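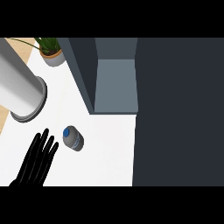

A simulated black hand near a blue-capped bottle on a white tabletop.

June 5, 2023

So can a robot tidy up your kitchen yet? I spent a morning with the folks at Drornent to find out, and my answer is kind of! Their Ustdale project teaches machines household chores in simulation first, and the team let me sit through a whole batch of practice runs (I brought snacks). Out of 215 tries at a simple pick-up-and-put-away job, the software managed 61. That's up from almost nothing last August, so they were pretty cheerful about it.
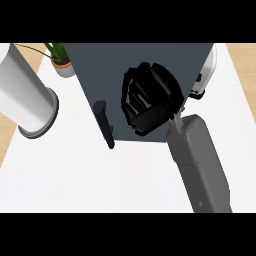

The gripper over the dark panel, fingers curled, in the Ustdale simulator.

What gets me is how much trouble the little stuff is. I grab a bottle without looking. For this thing, closing its fingers at the right moment is a day's work, and handles are worse, I'm told. Drornent wants 2520 more runs before it tries a real countertop, and Pelletier, the hotel supplier paying for part of the work, would like one in a staff kitchen after that. I'd love to have one at my place, but I'm still doing my own dishes tonight.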